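3. Recogida de demostraciones

La literatura sobre aprendizaje por imitación suele despachar la recogida de datos en un párrafo, a menudo en el apéndice y casi siempre en voz pasiva: «se recogieron demostraciones». Como en nuestro caso la recogida consumió más horas que el entrenamiento, la evaluación y la redacción de este artículo juntas, le dedicamos una sección entera. El lector con prisa puede saltar a la sección 4, donde hay curvas.

3.1. Estación de trabajo

La estación, que en el laboratorio llamamos Weno por motivos que ninguno de los autores está dispuesto a defender por escrito, consta de dos brazos enfrentados sobre una mesa blanca, cada uno con una pinza negra. Los brazos se gobiernan por teleoperación: el operador mueve un par de brazos maestros de la misma cinemática y los de la mesa lo imitan, temblores incluidos. Las imágenes proceden de una cámara situada en la cabeza del robot o de una persona, y es esa vista, sin recortar, la que recibe después la política.

Sobre la mesa se extiende un pliego de papel pardo grisáceo. En las primeras sesiones trabajamos directamente sobre el tablero, cuyos reflejos resultaron ser un predictor excelente de la hora del día y bastante malo de la posición de las piezas. El papel redujo el problema y trajo otro más modesto: se desplaza. Desde entonces se comprueba su posición al inicio de cada sesión, con una seriedad que los visitantes encuentran desproporcionada.

3.2. Objetos y disposición inicial

La tarea consiste en agrupar por color piezas de construcción de juguete, partiendo de configuraciones más o menos desordenadas. El conjunto de trabajo comprende ocho piezas: dos amarillas, dos verdes, dos azul claro y dos rojas. Las azules, con tres tacos en fila, son las más largas, y exigen una orientación de la pinza que las demás perdonan. Las rojas son las más pequeñas y, a juicio unánime de los operadores, las más antipáticas.

Las disposiciones iniciales se generan con Vultlow, un pequeño programa propio que sortea a qué lado del papel va cada pareja y propone un ángulo para cada pieza. El operador coloca las piezas siguiendo la propuesta con la fidelidad que le permite su carácter. Estudiamos la posibilidad de corregir esa desviación y decidimos llamarla aumento de datos. La figura 1 muestra una disposición en la que las cuatro parejas quedan repartidas en dos grupos, con una amplia zona libre entre ambos: amarillas y verdes al alcance del brazo izquierdo, azules y rojas en el lado del derecho. 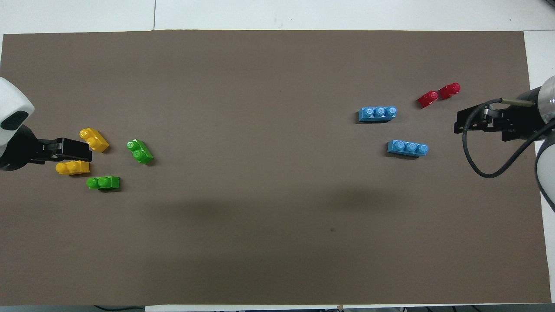 Figura 1. Vista de la cámara de cabeza. La pinza izquierda está junto a las piezas amarillas; la derecha apunta hacia las rojas.

3.3. Protocolo de demostración

Cada episodio empieza cuando el operador pisa el pedal y termina cuando vuelve a pisarlo. Entre una pisada y otra debe coger una pieza, llevarla a la zona asignada a su color y soltarla, hasta agotar el conjunto. El orden es libre. Esta libertad, concedida con la esperanza de obtener variedad, produjo una uniformidad notable: los dos operadores empezaban por las amarillas, tuvieran donde las tuvieran. A partir de la segunda semana, Vultlow sortea también el color inicial, con lo que la variedad pasó a ser obligatoria.

Se permite empujar una pieza con la punta de la pinza para enderezarla antes del agarre. Se permite asimismo fallar un agarre y repetirlo, y estos episodios se conservan siempre que la pieza acabe en su sitio. En una versión anterior del protocolo los descartábamos por estética, y la política entrenada con aquellas demostraciones impecables reaccionaba a su primer error cerrando la pinza en el aire y transportando nada, con gran delicadeza, hasta el destino correcto.

El cable de la pinza derecha merece una mención. Describe una curva amplia por delante del brazo y proyecta sobre el papel una sombra tenue que cambia con el movimiento. Consideramos sujetarlo de otro modo, pero las alternativas limitaban el giro de la muñeca. Quedó como estaba, y forma parte de la distribución de entrenamiento a todos los efectos.

3.4. Operadores y volumen

Las demostraciones fueron realizadas por 2 operadores, S. Angelovski y A. Konstantinidis, ambos autores de este trabajo y, por tanto, sujetos experimentales baratos. Tras una fase de práctica de 35 episodios, que no se incluyen en el conjunto, se grabaron 349 episodios completos a lo largo de noviembre. La revisión posterior dejó 223 utilizables. Las causas de descarte, por orden de frecuencia, fueron la pieza soltada fuera de zona, el pedal pisado antes de tiempo y la conversación del operador con alguien que pasaba por allí.

Los estilos de ambos operadores se distinguen a simple vista. Konstantinidis se aproxima en vertical y despacio; Angelovski entra en diagonal y corrige sobre la marcha - él prefiere decir que anticipa. Un clasificador trivial entrenado sobre las trayectorias identifica al autor del episodio sin dificultad, hallazgo que no perseguíamos y que ha envenenado ligeramente las reuniones de los jueves. El identificador de operador no se proporciona a la política. En la sección 5.2 se examina qué ocurre cuando se entrena con los episodios de uno solo.

3.5. Etiquetado y revisión

Cada episodio se segmenta en agarres y depósitos con Molham, nuestra herramienta de anotación, a partir de la apertura registrada de las pinzas. La segmentación automática confunde los empujones con agarres breves, de modo que se corrige a mano. Cada operador revisa los episodios del otro, procedimiento que adoptamos para evitar la indulgencia y que en la práctica ha conducido al exceso contrario. Los desacuerdos se resuelven volviendo a ver el episodio a velocidad reducida, en silencio.

Las etiquetas de segmento se usan únicamente en el análisis de errores; el entrenamiento parte de las imágenes, las posiciones articulares y la apertura de las pinzas, sin más supervisión.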